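Print | E-mail

Home | Data | Guides | Room Sets | Contact

September. Posted by Brelent Room Sets

# Brelent Tabletops: README

Brelent Tabletops is a set of still pictures and short text notes on tables with loose or removable tops. It covers glass, stone and solid wood tops, the bases under them, and the small items that get left on them. It was put together for people who write care sheets, moving guides and furniture listings, and for anyone who needs labeled pictures of tabletops in ordinary rooms.

This file covers what is in the set, how the notes are written, and what to watch for when using them.

## What is in the set

The set has 67 entries. Each entry is a folder with one still and one note. The notes are plain text and can be opened in anything.

Entries are grouped by top material:

- glass, clear
- glass, frosted or tinted
- stone
- solid wood
- other

Clear glass is the largest group, with 50 entries. If you need an even spread of materials, sample down from the clear glass group first. The "other" group is small and mixed and should not be treated as a class of its own.

## Where the tables were

Tables came from two places. The Zustix rooms are furnished display rooms with carpet or vinyl on the floor. The Irnik building is a former office with tile throughout, and most of the stone tops are there because the freight elevator could take the weight.

A few stills were taken in the loading area at Irnik during a move. They are marked `loading` in the note. Floors in those stills are bare concrete and the light is poor.

## Note fields

Every note has the same fields in the same order. A field that could not be filled is left blank.

- `top_material`: one of the groups listed above
- `top_shape`: round, oval, square, rectangle, irregular
- `edge`: straight, beveled, curved, chipped, not visible
- `base_visible`: yes, no, partly
- `floor`: carpet, tile, vinyl, concrete, not visible
- `items_on_top`: free text, short
- `items_near`: free text, short
- `contact`: what is touching the top and where
- `reflections`: yes or no, with a few words

The `contact` field was added after the first round. The 9 entries made before then were filled in later from the still alone, so their wording is shorter.

## How to write a note

Anyone adding entries should follow these rules. They were written after the first round came back with three different words for the same table leg.

1. Write what the still shows. Do not guess the weight, thickness in inches or maker of the top.
2. Use "bar" or "leg" for parts of the base. Do not use "strut," "stretcher" or "apron."
3. For clear glass, say what can be seen through it. The floor and base count as visible if they show through the top.
4. Do not enter a reflection as an item. A bright spot or a patch of color on glass goes in `reflections`.
5. If an item is hard to name, give its material or color and a plain word such as "clip-like object."
6. A bin, box or chair whose rim or back overlaps the edge of the top in the still goes in `items_near`, unless it is plainly resting on the glass.

Rule 4 causes the most corrections. Glass picks up ceiling lights and window light, and a small white dot can easily be read as a button or a scrap of paper. Check the stone entries too, as the polished ones do the same thing.

## Sample entry

The entry below is from the clear glass group. It has the base showing through, several reflections and one small item on the glass.

`top_material`: glass, clear
`top_shape`: round
`edge`: curved
`base_visible`: partly
`floor`: carpet, grey speckled, seen through the top
`items_on_top`: thin silver clip-like object, metallic
`items_near`: white plastic storage bin, overlapping the edge of the glass
`contact`: black hand gripping the far edge, tan work glove on the rim behind it, second black hand touching the underside of the rim
`reflections`: yes, small blue patch and bright white spot near the center, white dot above the black metal bar 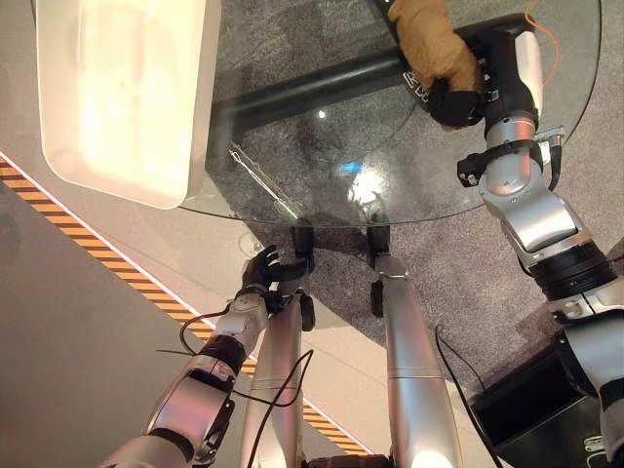

## Known problems

Floor color is not reliable. Carpet seen through glass can take on a tint, and the notes record the color as it looks in the still.

The `edge` field mixes shape and condition. A beveled edge with a chip should have both words, but some early notes only have "chipped." These have not been fixed.

Oval and round tops get confused when the whole outline is not in view. If most of the rim is outside the still, check the shape before relying on it.

Two stone entries show the same table from opposite ends. They are kept as separate entries. Keep them on the same side of any split.

## Splits

The suggested split keeps 50 entries for general use and holds the rest back for checking. The list is in `split.txt`. It was drawn by room, so stills from one room stay together.

## Corrections

Send corrections with the folder name, the field and the new wording. One message can cover several folders. Corrections are read on Friday and go into the next copy of the set, with a line added to `changes.txt`.

The Vlček word list, which the furniture terms are based on, is kept in a separate folder and has its own README.

Print | E-mail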